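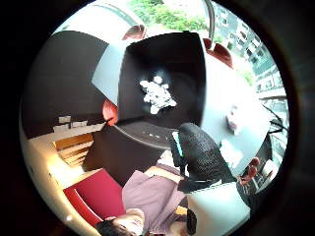

Imke Dallory

Sunday, June 18, 2023

Sostier Pieces, first release

Hi! So you've pulled the repo and you're wondering what's in it. Short version: 300 demonstrations of picking small white pieces out of an open black box, all done by hand with the Sostier gripper, all seen from the camera on the gripper itself. No robot arm was used for any of it. I carry the tool, I do the task, and the policy is supposed to learn from what the tool saw.

What one episode looks like

The pieces start in a heap at the bottom of the box. You come in from above, close on a piece, lift it clear of the rim and put it down on the table. That's one episode. If two pieces come up together I keep it and tag it "double" (I went back and forth on this, and the tag makes them easy to drop if you disagree). Each folder has the video, the gripper width, the tool pose and a little text file with my notes. Some of the notes are just me grumbling, sorry.

About the view

It's a fisheye, so you get a circle with black corners and everything bends toward the outside. Please don't crop to the box before you've tried training on the full circle! The windows, the chairs and the table edge are what the pose tracking hangs on to, and my Bloxham runs got noticeably worse when I cropped early. The image is also rotated in plenty of episodes, so a person can be upside down at the bottom and that's fine, leave it.

White on black is the easy case, by the way. The heap really pops against the inside of the box. I want light boxes in the next release, and I expect them to be miserable.

Splits

Train is everything except the 29 episodes listed in holdout.txt. Those were recorded at Metville and don't share a room with anything in train. Please keep them out, even for calibration.

Known problems

- Gloves show up in some episodes and bare hands in others. There's no tag for it yet.
- People wander through the edges. If you need faces blurred, run the blur script first, it's slow.
- Gripper width drifts on long sessions. Re-zero with the first 3 seconds of each file.

What's next

The goal is 3000 episodes by December, with more rooms and more kinds of pieces. If you've got a gripper and a free afternoon, send me episodes, even messy ones. Open an issue before you upload, though, so I can make you a folder.

Related
Idmont pose tools: setup notes
Bloxham training configs
Sostier gripper: printing and assembly
Metville holdout: how to report scores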